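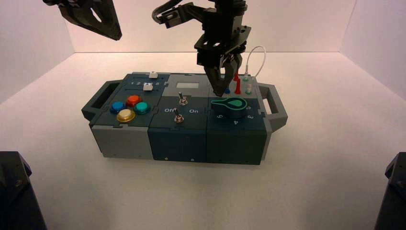
Keso Energy Desk, Billing Data Group

# stutirstead-winter-bills

Household electricity bills from the Stutirstead supply area, the January cold spell plus the billing months either side. 440 households, one row per household per bill. CSV, UTF-8, comma separated.

Last touched Tue 18 July. Still rough, see Known problems.

## Why

People on the Mandagi variable plan got bills way out of line with what they used. We wanted bill and usage side by side so you can see how much is price and how much is just heaters running all night. Fixed-plan homes are in there too for comparison.

## Files

- `bills.csv` main table
- `usage_daily.csv` meter totals by day, kWh
- `plans.csv` plan codes and what they mean
- `outages.csv` start/end of each cut, by feeder
- `clean/` scripts, run in filename order

## Columns in bills.csv

- `hh_id` random id, not the account number
- `plan` F = fixed, V = variable, P = prepaid
- `bill_start`, `bill_end` both inclusive
- `kwh` billed usage
- `energy_usd` energy charge only
- `fees_usd` delivery, meter fee, taxes, all lumped
- `total_usd` as printed on the bill
- `est` 1 if the reading was estimated
- `credit_usd` anything taken off later, blank if none

`total_usd` is before credits. Subtract `credit_usd` yourself.

## Where it came from

Bills sent in by customers who signed the release form. Scans and PDFs, typed up by us, every total checked a second time. Daily usage is from the Stiler meter portal, exported by the household. Outage times come from the supplier notices, which are rounded to 5 minutes.

Not a random sample. People with a shocking bill are more likely to send it in. Don't use this to say what the average home paid.

## Known problems

- Prepaid homes have no real bill, so each row is a 30 day window of top-ups. Not the same thing as a bill, dont mix them in with the rest.
- 2 feeders have no outage end time. Left blank.
- Estimated readings during the cuts are often too high, then corrected on the next bill. Look at both bills together.
- Some late credits probably missing. We only have what people forwarded.
- `usage_daily.csv` drops an hour at the clock change. Not fixed.
- Plan switches in the middle of a bill get the code from the first day. Wrong for a few homes, havent flagged them yet.

## Privacy

Names, addresses and account numbers removed before anything goes in the repo. Feeder is the smallest area we give. Please do not try to match homes to streets.

## Use

Free for research and reporting, credit the Keso Energy Desk. Ask first if you want to sell something built on it.

## To do

- flag plan switches
- split `fees_usd`, taxes at least
- add the wholesale price by hour if we can get permision

Comments

**gridwatcher_k**
Is energy_usd with or without the fuel surcharge? My own bill has it on a separate line.

**keso-billing**
With. We added it in wherever it was its own line. Will put that in the column notes.

**plainmeter**
Join on hh_id fails for me, usage file has leading zeros and bills doesn't. Reading both as text didnt help.

**keso-billing**
Yes, export bug on our side. Pad the bills ids for now, new export coming.

**tallgrass88**
Thanks for putting this up. Any plan to add gas bills? Ours doubled too and we're on the same supplier.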